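Wednesday, bench notes – play food and tableware box

Spent most of the morning on the play kitchen box for Grunddale, and I'm happier with it than I was last week. The old set had got so jumbled that I ended up tipping the lot out on the side counter and starting over with just a few things, which was a nice slow job with a coffee next to me. The carrot stays, of course. It's still everyone's favorite and the green top makes it easy to spot from across the room. I also want to keep something yellow near it, if only to stop the whole lot turning into orange and gray. 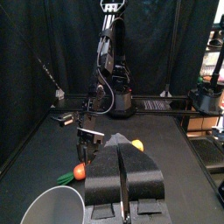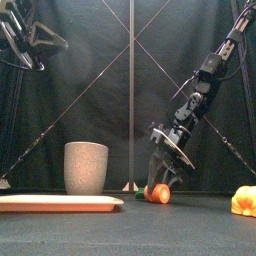
Carrot and gray cup on the black table, before lunch.

The cup is growing on me. I had my eye on a taller one from the Kirnier order (line 2211, if anyone wants to look it up), but this one is a comfortable size next to the food and I can't see a good reason to swap it. The long tray is another matter – I like the cream and salmon, but it takes up a lot of table, and the box from Favbridge is only 47 cm on its long side, so please measure before packing.

Still to do: wipe everything down, put new labels on the 3 small bins, and ask Prieto whether they still carry the shorter tray. Spare lids are on the shelf by the sink, where I left them in June.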